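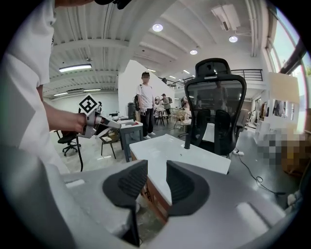 Upstairs room, Trevetti building, grippers out.

Rule 9 said you did not talk to the person you were working with while the grippers were closed. I had broken it twice by lunch.

I had come over from Hurnthorpe in January, when the old site shut, and they gave me the rule book on my first morning. It was a stapled thing with Dromico on the cover and somebody's coffee ring on the back. I read it on the bus home. Most of it was sensible. Keep the markers clean. Say the name of the task before you start. Stop when anyone says stop. Rule 4 was that you did everything with the grippers that you would have done with your hands, and nothing that you wouldn't.

That was the one I kept going back to. I had never thought much about what I would do with my hands.

The auditor was due that Saturday, so we were all in. She worked for Rajput, who checked rooms like ours against the standard, and the story was that she had failed a place over a chair. I didn't know what a chair could do to fail a place. I spent the first hour looking at ours.

"She'll ask you why," my partner said. "She doesn't mind what you answer. She wants to see if you have to look it up."

"Why what?"

"Any of it."

She came in at ten with a folder and a wet umbrella and asked for somewhere to put both. Then she asked what was next on the sheet, and it was the sink. 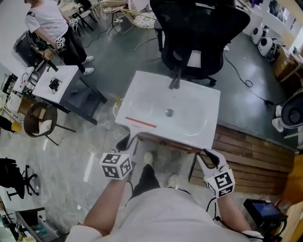 I said the name of the task out loud and bent my knees, the way the book said, and then I stayed there. My back was fine. The grip felt fine too. But I knew that if it had been my own sink, in my own kitchen, I would have called someone over to take the other end.

"Stop," I said.

The room went quiet. I heard her pen.

"Why did you stop?" she asked.

"I wouldn't lift this alone."

"Is there a rule for that?"

"Rule 4," I said. "I think. It doesn't say sinks."

She wrote for a long time. My partner looked at the floor. We had 800 lifts in the log by then, and I started to wonder how many of them had been done by one person in a hurry - me, for a good part of them.

"Mark them," she said, when I told her that. "Don't delete them. Just mark them."

It took the two of us until dark. She stayed for the first hour and then went for her train, and left the umbrella. The new book came a month later, with a line added under rule 4, and it did say sinks. I put the umbrella by the door in case she came back for it.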